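Workshop notebook: Deltar hand-held gripper kit, loan unit under review
April, started 9:40 am. Bench notes, V. Harms workshop
Last updated: April, late afternoon

Second entry on the Deltar kit. Unit 017, yellow fingers fitted.

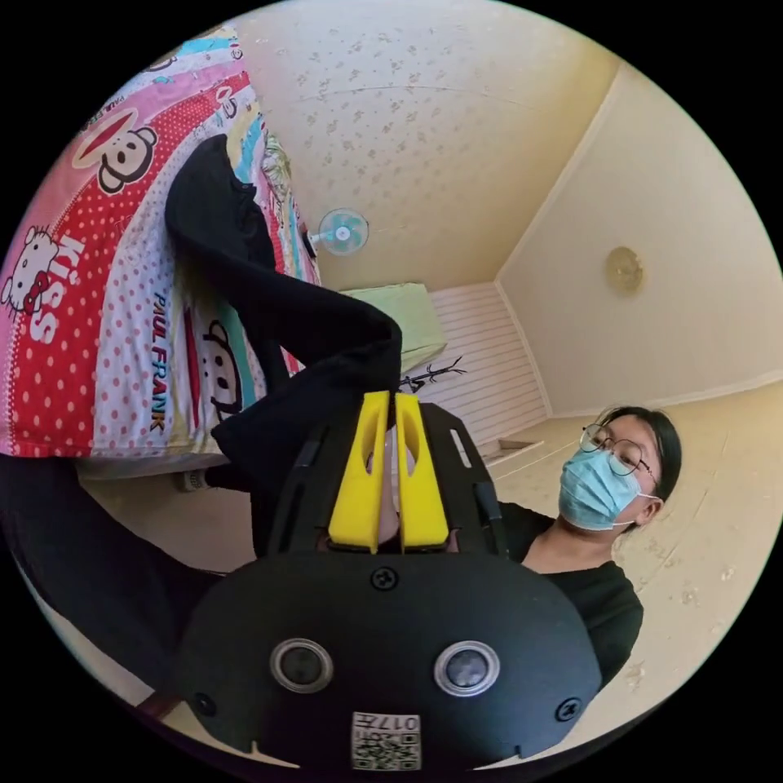 Handling

The housing is wide for what it does. It clears the wrist all right when held level, but rolled past vertical it wants to lead the hand. Grip is comfortable for short runs. After a long set I was holding the handle tighter than I needed to, and the trigger got jerky. Colleagues with smaller hands should try it before we order.

Trigger travel is long and the first part of it does nothing. The Vitus we had last year was better here. Gikska say the dead travel can be taken up at the linkage with the supplied hex key. Did that and it helped, but the adjuster crept back over the morning. Put a dab of low-strength threadlocker on it at lunch. Will check again tomorrow.

Fingers

Soft, tall, with elongated cutouts. They wrap well on round items and fold sideways on thin flat ones. Cloth is fine if you come in square to the fold. Coming in at an angle, one finger rides up and the other pushes the cloth away. A stiffer set is listed as an option and I have asked Gikska for a price.

The fingers come off without disturbing the side frames, a real improvement on the Vitus, where the whole front had to be stripped. Swapping the pair took two minutes. No play at the root after refitting.

Recording

View is very wide. Keep the lens cloth in the kit bag, as the glass picks up fingerprints every time the unit is put down carelessly. Exposure settles slowly when turning from a window toward a dim wall. Slower turns cured most of it. I would like a manual lock, but there isn't one in the menu.

Of seven runs today, three need redoing. One was a flat battery with no warning I noticed. The other two were started before the unit had finished its start-up check, and the files came out without position data. The software should refuse to record in that state. Have written this up for Gikska as a fault, with the logs attached.

Battery life was nearly two hours. The brochure figure is higher, but they may be quoting it with recording off. Charging cable is short and the plug is stiff. Support the housing with the other hand when pulling it out.

Paperwork

Quote covers the unit, one pair of fingers, a case and a year of software. Calibration is extra and has to be done at their end, so we would be without it while it's in the post. Ask whether they lend a spare. Also ask who pays the freight.

To do

- Recheck trigger adjuster
- Redo the failed runs on a full battery
- Try the thin flat items again if the stiffer fingers arrive
- Weigh the unit with battery in (kitchen scale is in the second drawer)
- Return the Vitus charger, still on the shelf

Leaning toward buying one, provided the start-up fault gets fixed.

Recent entries
Deltar kit: unpacking and first charge
Vitus gripper: worn trigger spring
Bench supply, noisy fan
Threadlocker grades, what we have in stock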